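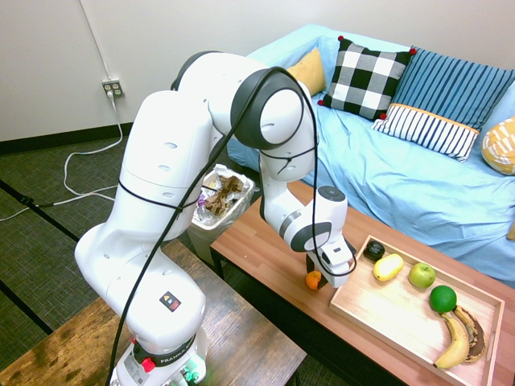 January, 9:40 am

Fruit sorting setup, Nurngate room. Went over the rules with Vesna before any motion today. Writing them down so we stop arguing from memory.

1. One person on the stop, hand free, whenever the arm is enabled. Vesna had it for the morning block, I took over at 11.

2. Nobody sits on the couch or reaches across the coffee table with the brakes off. Move the fruit, step back, say "clear", then enable.

3. Cable check at the start of every block: run the arm slowly through the big joint's range and watch the loop. Bands stay snug but must not pinch. If one has slid, stop and redo it.

4. Log every protective stop, including the dumb ones. Ildikó Mészáros asked for this after the Lelleck review, where half the stops had no cause next to them.

5. Soft fruit gets the low force setting. The spotted banana counts as soft. Mandarin and lime can stay on the normal one for now.

6. Trash can: must be outside the marked reach before we go to full speed. Not settled how far. Ask Ildikó.

Episode numbering picks up at 503. Target for this layout is 66, then change the tray contents and take a new reset photo.

Bench: still want it clamped or weighted before we raise the speed limit. Georgiou has the long clamps. Until then slow mode only, no exceptions for demos.

Stopped for lunch 12:15, arm parked, brakes on.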